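Notebook: Red Cabbage Paper, Try Two

Wednesday, October 21, 2026 | Posted by the Jurkgate bench crew
Filed under: Kitchen Science, Color Changes

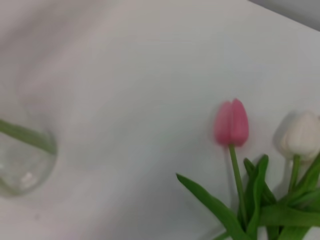
Okay, cabbage paper again! Back in March my strips came out a sad gray and I gave up on them, but the Jallurus after-school club wants a color activity and I really think this one can work. I chopped half a head of cabbage, poured on hot tap water and let it sit for 42 minutes (I meant to do 30, the phone rang). Strained it through a coffee filter and got a gorgeous deep purple. For the kids I'd like the juice in something see-through with a round belly, like the clear glass vase, so they can watch it change when the vinegar goes in. Plastic cups for the little ones, obviously.

Strips: I cut up 3 coffee filters, soaked them, and hung them on a string over the sink. Got 64 usable ones. The thin brand tears when it's wet, so buy the thick kind next time.

Results so far. Lemon juice, bright pink, right away. Baking soda water, blue-green, also quick. Dish soap did hardly anything, and I need to try a different one. Milk just made a mess.

Things I still want to know: do the strips keep in a zip bag? The Ragnarsson handout says up to a week, but mine were already fading by day four last time. Maybe the fridge? I'm putting half in there tonight and half in the drawer, and whoever is in first on Friday please look at both and write it down HERE, not on a sticky note.

Also the whole room smells like cabbage. Sorry, everybody!

Recent entries
Pakerari Slime: Batch Notes
Egg in Vinegar, Day by Day
Floating Paper Clips
Sugar Rainbow Layers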